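Warnville Stoneworks
Finishing Shop Equipment Review
Minutes of meeting held September 10, 2018

Present: Agnes Åberg (chair), Lionel Hebden (shop floor), Bohdana Shevchuk (purchasing), Ihor Yurchenko (Isska, supplier), Zoriana Hrynyshyn (minutes)
Apologies: none

1. Minutes of the previous meeting

Agreed as a correct record, with one change. Under item 4, "service visit" should read "service call". The August action on the compressed air line is closed.

2. Isska gripper kit: state of the trial

IY reported that the kit on loan comprises the arm, the two-finger gripper, the wrist camera and the controller. The software is the release supplied with the kit and has not been updated during the loan. IY has a later release available but advised against changing it before the trial closes. Agreed.

LH gave the shop's figures. The arm has logged 382 pick attempts on polished stone, of which 29 were recorded as failed. A failed pick is one where the fingers closed and the part was not held when the arm lifted. Attempts stopped by the operator before closing were left out of both figures.

BS asked whether the failures were spread evenly over the different stones. LH said they were not. Most were on the dark marble with heavy white veining. Results on the plain grey stone were good enough that he would not pursue them further.

3. Camera view on dark marble

The meeting looked at the wrist camera view over the dark marble.
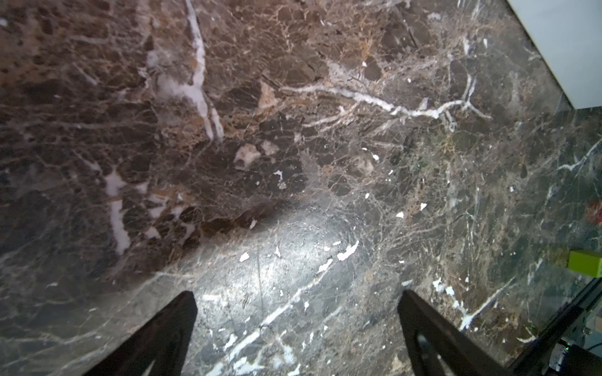 Figure 1. Wrist camera view, gripper fingers open over polished dark brown and grey marble.

LH drew attention to the bright patch of reflected light just above the gap between the fingers. The stone looks pale and washed out there, and there are small white flecks within the patch and close to it. His concern is that the part-finding software may take a fleck or a short length of vein for the edge of a small part.

IY accepted that glare on a polished face is a known difficulty for the kit. The detection threshold can be raised, but small pale parts would then be missed more often. He proposed instead a diffuser for the overhead lamp and a change to the approach angle. Both can be done on site without removing the gripper.

AÅ asked if matt finger pads would help. IY said the fingers are already matt black and he did not consider them the source of the reflection. LH agreed.

LH added that faint scratches and streaks show in the finish within the bright patch. No one present could say how old they were. BS asked that the face be inspected under the bench lamp and the result recorded before any more picks are made on it. If marks are found, a fresh offcut is to be used alongside it for comparison.

4. Finger tips

Two sets of tips are offered with the kit, the standard tapered plate and a coated version. The trial has used the standard set only. LH would like the coated set tried on the marble before a decision. IY will supply one set at no charge. Fitting takes two screws per finger, and the gripper must be calibrated again afterwards. LH noted that the calibration steps in the manual are out of order: step 6 has to be done before step 5. IY to pass this on.

5. Service terms

BS had compared the Isska service plan with the one quoted by Kushnir. Isska offers remote support on working days and a site visit within 3 working days of a call. Kushnir offers a quicker visit but does not cover the camera or its cable. BS regards the cable as the part most likely to wear and would not accept terms without it.

The Isska plan counts calibration as a chargeable visit. AÅ asked for one calibration a year to be included. IY could not agree this in the meeting and will reply in writing.

The Iretti vacuum cup attachment was raised by LH as an alternative for flat pieces. It was not discussed in detail. BS will ask for a price.

6. Further trial work

Agreed that a second run of 113 picks be made on the dark marble with the diffuser in place and the present tips, followed by a run of the same length with the coated tips. Lamp height and arm speed are to stay the same in both. Failures are to be logged by position on the slab, using the chalk grid.

No order will be placed until both runs are reported.

7. Actions

LH: inspect the marble face and record any marks.
IY: supply diffuser and one set of coated tips.
IY: written reply on yearly calibration; report the manual error.
BS: price for the Iretti attachment; ask Kushnir whether camera cover can be added.
LH: carry out both runs and circulate the log.
ZH: circulate these minutes with Figure 1.

8. Any other business

LH asked for the controller cabinet key to be kept in the shop office. Agreed.

Next meeting to be called by AÅ once the log has been received.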